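How to Clear a Slow Bathroom Sink Drain (Without Harsh Chemicals)

Posted July 4, 2021 by Frida Laxdal

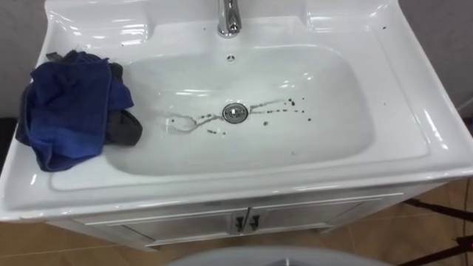

A white vanity sink with a chrome faucet and a slotted chrome drain.

I love this job. I know that sounds odd, but there are very few repairs where you can start with a sink that takes forever to empty and finish before your coffee gets cold with water swirling away like it's supposed to! You don't need a plumber for most slow bathroom drains, and you don't need the stuff in the skull-and-crossbones bottle either.

Kitchen sinks clog with grease. Bathroom sinks clog with hair, soap and toothpaste, all wound together into a gray rope that hangs just under the stopper. Most of the time the clog is only a few inches down, so that's where we'll start.

What you'll need

A bucket that fits inside your vanity cabinet
Rubber gloves
An old toothbrush
A plastic drain strip (the long skinny kind with barbs)
A flashlight
Baking soda and white vinegar, optional
Slip-joint pliers, only if you get as far as the trap
A rag you don't like very much

Step 1. Empty the cabinet

Take everything out from under the sink, all of it. Put down the rag and the bucket and shine your flashlight around. If the cabinet floor is stained or the wood is swollen, you may have a leak as well as a clog, and you'll want to know that before you loosen anything.

Step 2. Take out the stopper

There are a few styles. Some lift straight out. Some unscrew counterclockwise (hold the knob and turn gently). The pop-up kind with a lift rod behind the faucet is held in place by a horizontal rod under the sink. Find the nut where that rod enters the drainpipe, loosen it by hand, slide the rod back an inch or so, and the stopper will lift out from above. Take a phone picture of how the rod connects first. I skipped that once and spent most of an evening guessing which hole the clip went in.

If your drain has a fixed grid cover with slots, leave it alone and go on to the next step. A thin drain strip will usually fit through.

Step 3. Fish out the hair

Gloves on! Push the plastic strip down slowly until it stops, wiggle it, twist it half a turn and pull it up slowly. Repeat until it comes up clean. It's going to be disgusting, and you're going to be weirdly proud of it. Wipe each load onto the rag and don't rinse it back down the drain, please.

Scrub the stopper with the toothbrush while you have it out, especially the underside.

Step 4. Flush

Run hot tap water for a couple of minutes. Skip the boiling kettle, because PVC pipe and some sink finishes don't like it. If there's still a soapy smell, pour in half a cup of baking soda, then half a cup of vinegar, wait 20 minutes and flush again. The fizz won't eat through a real clog no matter what the internet says, but it does freshen things up.

Step 5. Still slow? Clean the trap

The trap is the U-shaped pipe below the sink. Set the bucket under it. Loosen the slip nuts at both ends (by hand if they're plastic, pliers with a light touch if they're metal), lower the trap and dump it into the bucket. Don't empty that bucket into the same sink while the trap is off. Ask me how I know.

Scrub the inside, check the washers for cracks, and put it all back together with the tapered side of each washer facing the joint. Hand tight plus a small nudge is plenty. Then fill the basin, let it go all at once and watch the joints with your flashlight. Run a dry finger around each nut. Any drip, snug it up a little more.

And don't forget the overflow

If your sink has that little hole near the top of the bowl, it leads to a hidden channel that empties into the drain. Gunk builds up in there and can smell awful even when the drain runs fine. Squirt in a little dish soap, work a narrow bottle brush around, and pour warm water in slowly with a small funnel.

When to call someone

If the tub and toilet are slow too, the trouble is farther down the line and a plastic strip won't reach it. The same goes for gurgling from another fixture when the sink drains. And if you've already poured in chemical cleaner, don't open the trap. Call a plumber and tell them exactly what you used.

From the comments

Cillian Ó Ceallaigh: Followed this last night. The rod nut on mine was stuck solid, but a bit of warm water over it and it came right off. Thanks!

Milagros Macaraeg: Do you do this on a schedule?

Frida: I pull the stopper about once a month. It takes two minutes if you stay on top of it, and I haven't had to open my trap since December!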